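The easy part of the job went first

I have worked in hardware refurbishing for 13 years, most of them on the processor bench at Durow. We take in retired servers, pull out what can be used again, test it and sell it on. Last March the company put a robot cell on the processor line. This column is about what happened to the work after that, because most of what I read on the subject is written by people who sell the machines or by people who have never stood next to one.

The bench used to run like this. A tray of processors came over from teardown. One of us picked a chip up by its edges, looked at it, put it in the test fixture, waited for the result, took it out and sorted it. On a good shift you got into a rhythm and talked to the person beside you. On a bad shift your neck hurt by lunch and you dropped one. Every bench tech has dropped one.

Now the cell does the picking and placing. We call it Eva, which was the name on the quote. Two people run it where there used to be a row of us, and the rest were moved to teardown, packing or the repair room. No one was let go. I say that first because it is always the first question, and because the company deserves credit for it. It is also where the company would like the conversation to end, and I don't think it should end there.

Putting a processor in its place is dull work, and I don't miss doing it all day. But the dull work was the rest in between the hard work. For every chip that needed a decision there were many that needed none. Your hands moved and your head got a break. Eva has taken the ones that need no decision. What reaches a person now is the chip that won't seat, the one with a mark on it, the one whose printing can't be read, the one that failed a test it ought to have passed. All of it comes one after another, and each one is somebody's call.

My coworker Ruba Zein put it in a way I have repeated to two managers. She said her day used to have easy parts and hard parts, and now it has hard parts and waiting.

The waiting is a problem too. When the cell is running well, the person watching it has very little to do, but can't walk away. You stand there with a screen. You have to stay sharp for something that might not come for an hour, and when it comes you have to be quick. Anyone who has driven a long straight road at night knows what that does to your attention. We were given 41 pages of training material from Fevedetti, the firm that installed the cell. It covered the buttons, the stops and the error codes very well. It had nothing on how a person is supposed to watch a machine for a full shift and still be any good at the end of it.
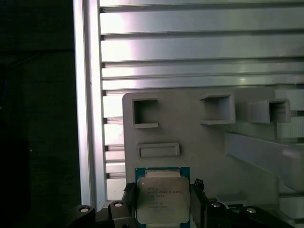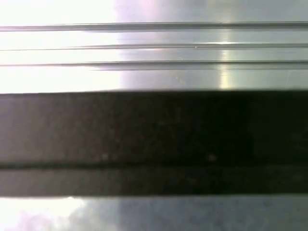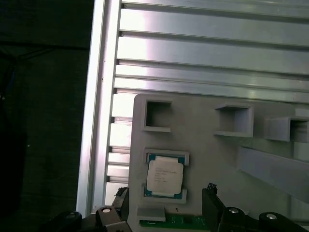 What I want to argue about is skill, and who gets to build it. A new hire on the old bench learned by handling parts, good ones mostly. After a few weeks they knew what a good processor looked like and how it sat when it was down properly, and from then on a bad one stood out. They could not have told you how they knew. In the cell, the fingers hold a Xeon upright by the two edges of its green substrate, the same edges I was taught to use, and the new hire stands outside and watches. They can see that the chip is held. They can't feel whether it is going in straight. A processor resting in its seat between the two tabs looks fine from a few feet away, and to someone who has never pressed one down by hand, nearly everything looks fine from a few feet away.

So the people who are good at handling the exceptions are the people who learned before the cell came. That includes me and Ruba and a few others. We are not young. The company is using up a stock of experience that it has stopped adding to, and because the stock is still there, the numbers look good.

I asked about this at a planning meeting and was told that the next version of the software will sort the exceptions as well. The product is called Issa and there was a slide about it. Maybe it will. I have no reason to think the people building it are bad at their jobs. But someone will have to tell it when it is wrong, and that person will need to know what right looks like, and we are back at the same question with a newer machine.

There are things I would not give back. My wrists are better. The wrist brace I used to keep in my locker is in a drawer at home now. Dropped parts are rare. The cell treats the last chip of the shift the same as the first, and I never did. A younger coworker with a bad shoulder, who would have had to leave the bench within a year or two, now runs the cell and is good at it. If you had asked the old crew to vote on going back, I think most would have said no, and I would have said no with them.

What I object to is the way the change was measured. Before the cell came in, management set a target of 88 trays a shift, and every review since has started from that number. We meet it most days. Nothing in the review asks how many people on the floor could run the bench by hand if they had to. Nothing asks how tired the two operators are, or how often they swap, or whether the one who made the hard calls all morning is still making them well in the afternoon. Those things can be measured. Some of them could be measured with a clipboard.

Pay is the other part. The operators are on the old bench grade, on the grounds that the machine does the work. I have heard this said out loud. The machine does do the work that the old grade was written for. The work that is left is harder, and the grade was written for an average of the two. Take the easy half away and the average moves. You would expect the pay to move with it, and so far it has not.

I have three requests, and I have made all of them in writing. The first is to keep one manual station open and have every new hire spend real time there before they go near the cell, with good parts as well as bad ones. It will be slower than the machine. It should be counted as training and left out of the tray numbers. The second is to swap the watching job every hour, with the other person doing something that uses their hands. The third is to rewrite the grade to match what the operators are asked to decide.

The answer on the first was that the floor space is needed. The space in question is one bench wide and is holding empty totes at the moment. The answer on the second was yes, starting next month, and I am glad of it. On the third I was told that the matter is under review – the same words I was given last fall.

I am going to keep asking. The cell is staying, and I would like it to stay. I would also like there to be someone on the floor in ten years who can open the guard, pick up a processor and tell you what is wrong with it.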